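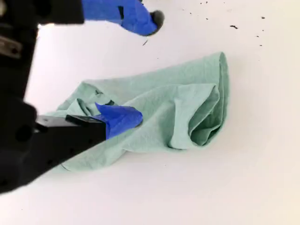
Unit 4: Folding and Care of Cleaning Cloths

Housekeeping Practice, First-Year Certificate
Vollisberg School of Hospitality Services
Instructor: Misaki Tamura
Laundry practical: Jamshid Abbasi

4.1 Purpose of the unit

This unit covers the handling of reusable cloths between the dryer and the cleaning cart. Students should already be familiar with the material on washing and drying in Unit 3. By the end of the practical session, each student is expected to fold a stack of 16 cloths to the house standard, sort them by grade, and complete the linen record without assistance.

A cloth left in a heap on the worktable, like the pale green one at the head of this handout, has not been prepared for use. Its edges curl and overlap, the thickness varies from one end to the other, and parts of both faces are hidden in the folds. It cannot be inspected, stacked, or counted until it has been opened out.

4.2 Terms used in this unit

Face: either of the two flat sides of a cloth.

Working face: the part of a folded cloth that is in contact with the surface being cleaned. A cloth folded in half twice provides eight working faces, four on each side of the fabric.

Hem: the stitched border. Some cloths are cut without one and are recorded as raw-edged.

Grade: the condition of the cloth, recorded as A, B, or C. See section 4.5.

Set crease: a crease that remains after the cloth has been smoothed by hand. Set creases usually result from leaving a load in the dryer drum after the cycle has ended.

4.3 Opening and smoothing

Clear the worktable and wipe it before clean cloths are placed on it. A light-colored top is preferred for this work, as lint and grit show readily against it.

Locate one corner and lift the cloth by it. Let the rest hang. Most thin cloths will fall open under their own weight; a cloth with deep pleats may need a single firm shake, directed away from the face and away from other students' work.

Find a second corner along the same edge. Students frequently take hold of the diagonal corner by mistake, and the cloth then hangs to a point. If this happens, lay it down and begin again.

Lower the cloth onto the table with the far edge touching first. Smooth from the center outward with the flat of the hand. Do not pull on the corners. Thin fabric stretches on the bias, and a cloth that has been stretched will not fold square.

Fine wrinkles across the surface are acceptable and do not affect cleaning performance. Ironing is not required for any cloth in this unit.

4.4 The house fold

The school uses the quarter fold for all general-purpose cloths.

Bring the near edge to the far edge, matching the corners before pressing the fold. Smooth once. Bring the left edge over to the right edge and match the corners again. Press the fold with the side of the hand.

Place the finished cloth on the stack with the last fold facing the front of the shelf. The person taking it can then lift one cloth without disturbing those underneath.

Cloths that are not perfectly square should be folded so that the excess lies inside. If the excess is wider than a finger, set the cloth aside for regrading.

During use, the cloth is turned to a fresh working face whenever the current one is soiled. When all eight have been used, the cloth goes into the soiled bag. It is not shaken out and used again.

4.5 Inspection and grading

Inspection takes place while the cloth is flat, after smoothing and before the first fold. Both faces are examined.

Grade A. No stains, no holes, edges sound. Suitable for glass, mirrors, and guest-facing surfaces.

Grade B. Light staining or slight thinning, edges sound. Suitable for general dusting and for hard surfaces in staff areas.

Grade C. Holes, frayed edges, or heavy staining. Suitable for floor-level work and machine wiping only, after which the cloth is discarded.

Color does not determine grade. Color identifies the area in which a cloth may be used, and the color chart posted in each laundry room takes precedence over any general description in a textbook. A cloth that has faded so far that its color group is in doubt is to be shown to the instructor before it is shelved.

4.6 Records

The training laundry holds around 1,000 cloths. At the April inventory, 237 were moved to Grade C, chiefly for frayed edges. Students should note how much of this loss could have been delayed by correct loading: edges fray when cloths are washed with items that have hooks, zippers, or hook-and-loop tape.

Finished cloths are shelved in bundles of 50. Each bundle is tied with cotton tape and carries a card showing color group, grade, date, and the initials of the person who folded it. Incomplete bundles are left untied on the lowest shelf.

4.7 Practical session

The practical will be held on 31 October 2020 in the Bouchard Building, lower level. Attendance is required. Students will work individually, and each will receive one unsorted load direct from the dryer.

Closed shoes and a clean apron must be worn. Rings and bracelets are to be removed before handling fabric.

Mr. Abbasi will inspect each stack for squareness, for correct placement of the last fold, and for accuracy of grading. Stacks that do not meet the standard will be opened and returned to the student for refolding during the same session.

4.8 Questions for review

Why is a cloth inspected before the first fold and not after the second?

What is the effect of pulling on the corners of a thin cloth while smoothing it?

A cloth has sound edges and one light stain. To which grade does it belong, and where may it be used?

Written responses are to be submitted to Ms. Tamura at the start of the practical session. Reading for Unit 5: the course packet, sections on mop heads and cart layout.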